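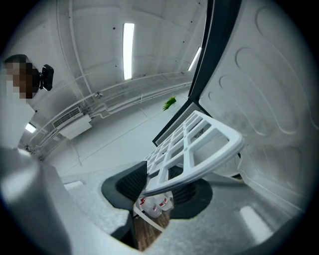

One white grid shelf, two water bottles lying down, fridge door open.

How to Take the Shelves Out of Your Fridge and Get Them Back In

Last updated 8/6/18

There are two kinds of people: those who wash their fridge shelves, and those who wipe the parts they can reach and call it June. I was in the second group until a jar of pickled beets fell over during dinner with my in-laws. Beet juice goes through a grid shelf like rain through a tennis racket.

These steps are for the plastic grid kind. Glass shelves weigh more and hold grudges, and I'll get to them on another page.

What you need

A sink or bathtub the shelf will fit in
Dish soap
An old toothbrush, retired
Two towels
A cooler, if you keep the good cheese

Step 1. Clear the shelf you're taking out, plus whatever is directly under it. You don't have to empty the whole fridge. Bottles that are already lying on their sides can stay put if their caps are tight. Check the caps. Check them again if you have children.

Step 2. Open the door as far as it goes. On our old Kokkonen the shelf came out with the door half open, and on the new Fevano it will not, no matter what you call it. If the door hits a wall first, you may need to walk the fridge forward a few inches.

Step 3. Take hold of the shelf by the rim and slide it toward you until it stops. Most have a little bump at the back to keep you from pulling your groceries onto your feet.

Step 4. Lift the front edge, then tip the whole thing to one side so it's on a diagonal. A shelf that won't come out flat will often come out crooked. Go slowly past the door bins, where the corners like to catch. If it sticks, push it back in and start over. Yanking is how I came to own 3 spare ketchup lids.

Step 5. Let the shelf warm up on a towel before it meets hot water. Cold plastic can crack.

Step 6. Soak it in warm, soapy water for as long as it takes to drink a coffee, then go at the corners with the toothbrush. A grid has, by my estimate, 1,000 corners, and every one of them has a crumb in it.

Step 7. Wipe down the supports while the shelf is out. You will find an onion skin. Everyone finds an onion skin.

Step 8. Dry the shelf and put it back the way it came: tilted, rim toward you, back edge in first. Level it once it's past the door, set it on its supports and press down at the corners. If it rocks, it's on the wrong rung on one side – take it out again and try not to sigh where people can hear.

Put the heavy things back last, and put the beets somewhere low.

1,444 shares
3 comments

Tõnu Paju
Worked fine until step 8. Mine is now in upside down and I have decided that it was always meant to be that way.

Chenxi Lu
Does this go for the Willow fridges with the fixed top shelf? I've been tilting it for two days.

Farkex_fan
@Chenxi if it's fixed it doesn't tilt, put the hammer down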